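We finally went to Bavis

For three years my wife has said that we should eat at Bavis, and for three years I have said yes, next month. In October we went. I write this down mostly for my sister, who asks me for restaurant advice and then goes somewhere else, but maybe it is useful for other people too.

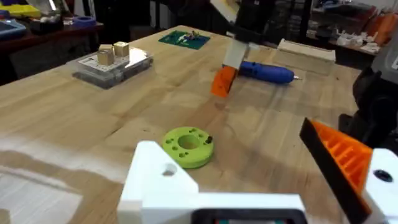
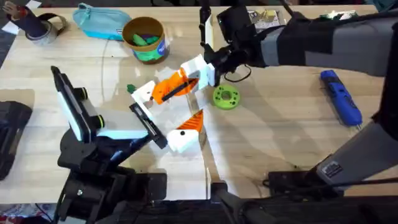 A light wooden surface, in all three. 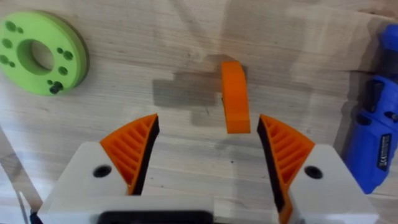

Bavis is in the old part of Rundska, on the street that goes down from the church to the river. There is no big sign, only the name painted on the glass of the door, and we walked past it one time and had to come back. If you come by car, do not try to park on this street. Leave the car at the bottom, near the bridge, and walk up. The hill is short but the stones are uneven, so my wife was glad that she had flat shoes.

I had reserved by telephone for half past seven. The lady asked me if we wanted the room or the kitchen side. I did not understand the question and said the room. Now I know that on the kitchen side you sit on high chairs and watch the cooks, and next time I would like to try that, although my back will perhaps have another opinion.

The menu is one page. There were four first plates, four main plates and two desserts, and it changes when the cook wants to change it. The cook is Jui-lin Tsai. I had read her name in the local paper before, when she was still cooking at Usman, the small place beside the train station that closed. I ate lunch at Usman many times and I remember a soup with barley and smoked fish that cost almost nothing. I looked for it on the menu at Bavis and was a little sad not to find it. Then the waiter brought two small cups to the table before we had ordered anything, and in the cups was this soup! It is thinner than before and has more pepper. I prefer the old one, my wife prefers the new one, and she never ate the old one, so I do not accept her vote.

After this we had the beets with fresh cheese, and I took the duck leg. The skin was crisp and the meat came away from the bone without any work. It was served with white beans cooked for a long time with sage. My wife had dumplings filled with mushrooms, in brown butter. She gave me one. I asked for a second and did not get it. The portions are not large, but the bread is very good and they bring more if you ask, and in my family we ask.

For wine we let the waiter choose, and he brought a red called Trurnex, from a grower on the other side of the valley. I had never heard of it. The first glass tasted sour to me and closed, if this is a word you can use for wine. With the duck it became much better. He told us that it needs food and that he does not like to sell it by the glass at the bar for this reason. The bottle is 375 milliliters, the half size, and for the two of us it was the right quantity, because one of us had to drive home.

Not everything was perfect. The music was a bit loud near the door, where a bigger group was sitting, and we waited a long time between the first plate and the main one. The waiter apologized and brought more of the bread, so I was calm again. Also the plum cake was dry at the corners. The cream next to it was lightly sour and cold, and I would go back only for the cream.

About the price I will say only that it is more than we usually pay and less than I was afraid of. You can pay by card. The coat hooks are behind the curtain, and it took me some time to find them.

We went out a little before ten and walked down to the bridge slowly. My wife was already asking when we could go again, and she thinks her parents would like it. Her father does not eat mushrooms or duck and does not like beans, so I would call first to hear what is on the page that week. If you go, reserve early, the room is small. And please ask for the soup if they do not bring it, and write to me which version you got.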